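# Bradport Cash Rounding Pilot: progress report to the Skimoden Fund

Prepared by Radwa El Sherbiny, project lead

We're past the halfway mark and I'm really pleased with where things stand! Thank you for moving the second payment forward. It let us print the register cards in time for the back-to-school rush in September, when the shops had their longest lines.

## Where we are

We set out to sign up 14 small shops in Bradport to round cash totals to the nearest five cents. Right now 13 are rounding every day. The last one, the shoe repair on Hekgate, has signed the agreement but is waiting on a new register, and the owner tells me she'll start as soon as it's programmed.

Card payments aren't touched by any of this. Cash totals ending in one, two, six or seven go down, and totals ending in three, four, eight or nine go up. The rounding happens once, on the final total after tax, and the receipt shows it on its own line. That line did more for us than any poster. People look at it, see two cents off, and put the receipt in their bag.

## What the receipts show

We've now entered 3407 cash receipts from the shops that keep paper copies (a huge thank-you to our two student clerks, who typed in every one). More totals went down than up. I didn't expect that, and I'd like to look at it more closely before we say anything public. My hunch is the bakery, where a coffee and a roll comes to $4.62 with tax and half the neighborhood orders exactly that.

We also collected 134 comment slips. Most are friendly, and plenty just say "fine" or "about time." The unhappy ones nearly all raise the same worry, that shops will nudge their prices so the totals round up. It's a fair question. Berrada Grocery gave us its full price list from before the start date, and we'll check it against the current one for the final report.

## What's been harder

Register programming took far longer than we planned. Four shops have older machines with no rounding key, so their cashiers have been working from the printed card taped next to the drawer. They've gotten very fast at it, but the end-of-day count is a pain, and two owners asked for a simple sheet to track the difference. We made one and they're using it.

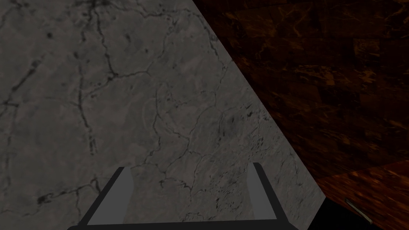
Refunds were the other headache. If someone paid $7.35 on a $7.33 sale, which amount do they get back? We settled on the rounded amount, and the cards have been reprinted to say so.

## Money

Spending is on track. Printing ran over because of the second set of cards, and travel came in under by enough to cover it. I'd like to move what's left of the travel line to clerk hours, if that's all right with you.

## Next

- Get the Hekgate shop running
- Finish the Berrada price check
- Hold an evening meeting for owners, 6:30 p.m., at the library
- Send you a draft of the final report

Two shops outside the pilot have already asked for the cards, and I'd love to say yes. Could you let me know whether the grant terms allow it?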